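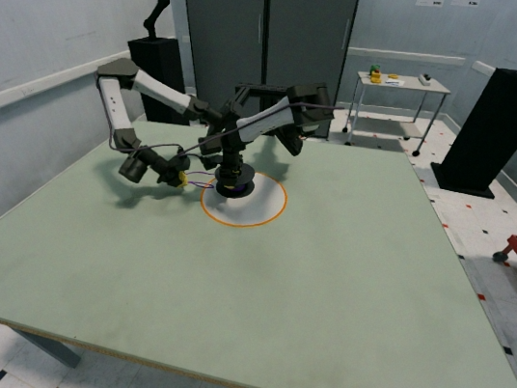
Cat drinking loads more than usual, worth a vet trip?

Posted Feb 27, 2025 by kemia_tabby

Sorry if this has been done to death. Our old girl is 14, always been a light drinker, bit of wet food and that was her sorted. Past fortnight she's at the bowl constantly. Litter tray soaked by morning. Still eating, a bit thinner maybe, hard to tell under all the fluff. Had bloods done in November and they said fine for her age. Do I wait for her next check or ring now? Insurance excess is 500 so not keen on going for nothing, but will if I have to.

flinum

Ring now. Drinking more plus weight loss in an old cat = kidneys, thyroid or diabetes till someone says otherwise. November bloods don't tell you much about today. Take a wee sample if you can, ask reception for the non-absorbent litter, ours gave us a bag free. And weigh her at home first, you on the scales with her then without. DON'T take the water away, people do this and it's dangerous.

wang_and_whiskers

Mine did this and it was just the heating being on. Maybe try a fountain?

cestura77

Agree with flinum, not the fountain (nice thing to have but won't tell you whats wrong). Our lad was thyroid, caught early, tablets twice a day and he's 15 now and a menace. Check your policy too, ours wouldn't pay past 2,000 a year per condition so ask what repeat bloods cost before you say yes to everything. Hope she's ok, give her a scratch from us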